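Workshop tips: teaching an arm to tidy the kitchen bench
April 3, 2021

We run the Cenent arm on small kitchen jobs, mostly picking up play food and putting it in bowls. Last July our success rate stalled, and we spent a while finding out why. These are the habits that came out of it, and they should suit any bench setup.

Move things between runs. In our Arnis trials we recorded 155 picks. The policy trained on a fixed layout did well until a bowl was shifted by about 20 cm, then it reached for the old spot. Shuffling the bowls after every second pick fixed most of that.

Mix soft and hard items. Plush fabric gives when the fingers close, so the grip point matters less. Hard plastic slides away if you catch it off centre.

Keep the wrist view and the wide view in step. We log both with Zetomine and check the clocks before each session. A small lag is enough to spoil the grasp labels.

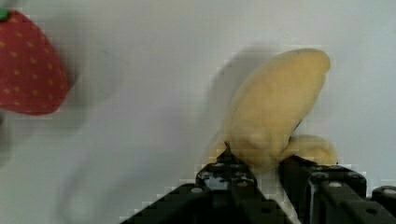
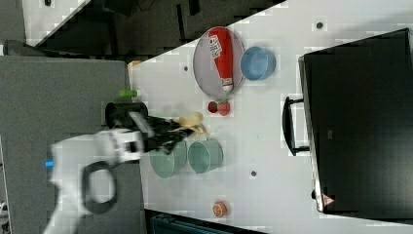

The gripper holding a yellow item, wrist camera first, then the wider view of the table.

Leave some clutter out. Two versions of the Vanags test set differ only in how much is on the table. Training on the busy one carried over to the bare one, but the reverse was poor.

Slow the arm near bowls. Our misses were mostly rims bumped on the way past – the grasp itself was fine.

Write down failed picks as well. Note the item, its colour and which finger touched first. Wipe the bench and check the finger screws before you pack up.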